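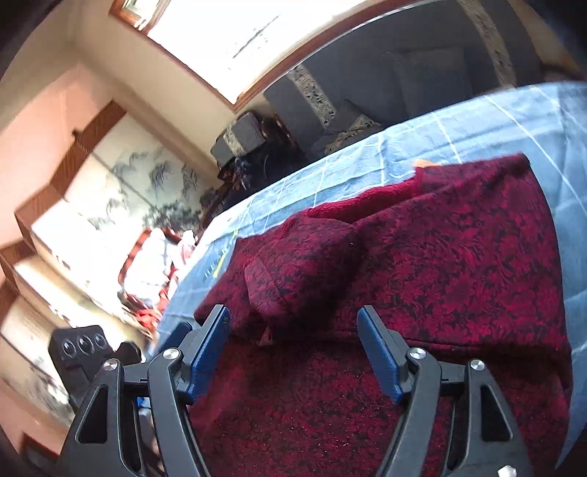 A fleece-lined top is a long-sleeved garment with a smooth or printed outer fabric and a soft, brushed inner layer. It is worn in cold weather, indoors or under a coat. Floral and leaf prints on dark grounds such as maroon are common, and the lining may match the outer color or be a brighter shade of it, visible at the openings.

The two layers make the garment bulkier than a plain shirt. Sleeves tend to hold a rounded shape when doubled back, and folds at the hem stand up from the surface. Dark prints also show lint.

Folding
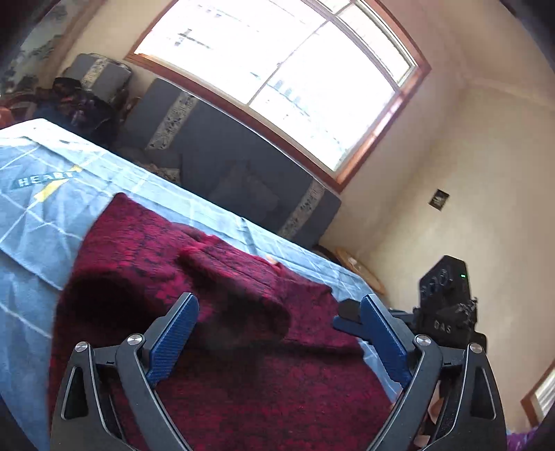
1 min read

Folding is easiest on a wide, raised surface such as a bed, where the body and both sleeves can be opened out. A maroon top stands out well against a light blue sheet, although a rolled sleeve can still be hard to tell from the body of a dark print. The sleeves are straightened and laid across the back, and the hem is then brought up toward the neck.

In a household guide dated March 3, 2021, Dzifa Asamoah of Wasomville recommended folding such tops in half only once, to avoid flattening the fleece. Ettore Caruso preferred rolling them from the hem. The guide listed 18 methods for winter clothing, including hanging.

See also: Lining (sewing), Cuff, Bed sheet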